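Grakorex Shared Kitchen Fund
Progress report, second period - covers up to the end of January
Project: kitchen corner and cold storage, Nuvurden building
Status: mostly on track, one item late, see below

Short version first because I know you have a pile of these. Corner is in use. Fridge is in, desk is in, floor is down. Drawer system half done. Shelf labels late. Spend is 372 under what we said for this period and I'd like to carry that over, request at the bottom.

What was promised for this period

From the plan you signed off on:
- get the cold storage out of the hallway and into the corner
- one clear work surface next to it, for unpacking and sorting
- a place for everything that goes in cold, by type, so groups stop buying doubles
- written house rules, one page
- a first round of feedback from the groups using it

Done: first, second, most of the third. Rules are in draft. Feedback collected but only from 5 of the 8 groups, the other 3 have been reminded.

Cold storage

Moved in December, running since then. We kept the silver fridge and did not buy the bigger one in the original quote. The bigger one would of blocked the walkway with its door open, we measured twice. Money from that is where most of the underspend comes from.

The desk went right next to it. White top, rounded corners (asked for those specially, people walk past here with trays and the old table had corners at hip height). Unpack on the desk, turn, load the drawer, done. Before this everyone was unpacking on the floor or on top of the fridge itself. Big improvement already and probably the cheapest thing in the whole budget.

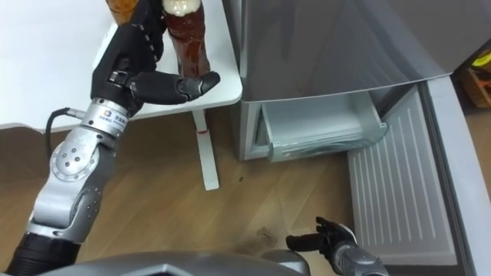
Next on the list was deciding what goes where. This took longer than planned. Two meetings, a lot of opinions about sauce. What we settled on:

Upper compartment - dairy, leftovers with a date on them, anything opened.
Lower drawer - bottles and drinks only. Full ones, closed ones. No loose food.
Door - stays free for now until we have the racks from Coetzee.

The racks are the late item. Ordered in time, wrong size came, sent back, new ones promised for the coming period. No extra cost to the fund, Coetzee is covering the return shipping. Until they show up we ask people not to lean things against the inside of the door, they fall out when it's opened and that's how the last broken jar happened.

Drinks drawer

Bottles were the biggest complaint in the first report, so a bit more on this one. They used to stand wherever there was a gap, mostly on the work surface, for days. Now there's a fixed routine at the end of each session, 8 groups same rule: clear the desk, caps on tight, bottles in the drawer, drawer shut, door shut. Takes a few minutes. Whoever has the last slot checks.

First weeks were patchy. Drawer got left open twice overnight and we lost some milk from the warm-up. Since the draft rules went up in January its been better, no repeat so far.
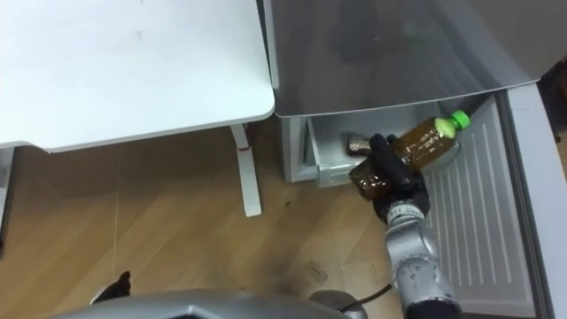 Divider question is still open. The groups want to know whether the drawer needs splitting up further, one part for sauces and one for drinks, or whether one space is enough. My view is one space, for now. Tall bottles such as the brown one with the green screw cap take up a lot of room once they are laid flat, and the small one with the silver top is already lying on its side toward the back, so a second divider would eat what's left. There's a divider wall on the left as it is. Will try it without extras until the end of next period and then ask again. If people still want one, Grinumum has a clip-in type we could get with the carryover.

Floor

Light wood-look laminate, planks on the diagonal, finished before the fridge went in. Holding up OK. Scuffs here and there and a darker mark in front of the fridge. Not going to claim for it. A mat is the obvious answer but mats slide, so looking for one with a rubber back that the drawer and door still clear. Small cost, own budget.

Desk top picks up smudges faster than I hoped, matte white does that. Wipe-down added to the end of session list. Spray and cloths now live in the corner and not across the hall, which sounds minor but nobody was walking across the hall.

Feedback so far

From the 5 groups that answered:
- having a surface by the fridge: everybody happy
- drinks drawer: mostly happy, one group says it is too low for older members to reach into comfortably. Fair point. No fix yet, maybe keep a few drinks in the upper part for them
- rules draft: too long. Agreed, cutting it to one side of one page
- two groups want a second fridge. Outside this grant, noted for later

Money

Underspend this period 372. Nearly all from keeping the existing fridge, minus the extra on desk corners and the flooring trim we forgot to put in the first budget (my mistake). Receipts are in the folder, numbered. Receipt for the cleaning supplies is missing, asked the store for a copy.

Asking for: permission to carry the 372 into next period, for the clip-in dividers if wanted and for label holders. No change to the total.

Next period

- racks in the door, once Coetzee delivers
- labels on upper compartment and drawer
- final rules page up on the wall
- chase the last 3 groups for feedback
- decision on dividers
- sort out reach problem with the drawer

A visit is fine any time, mornings are quieter, after 3 it gets busy. Let me know about the carryover when you can, the label holders need ordering soon and I would rather do it all in one go.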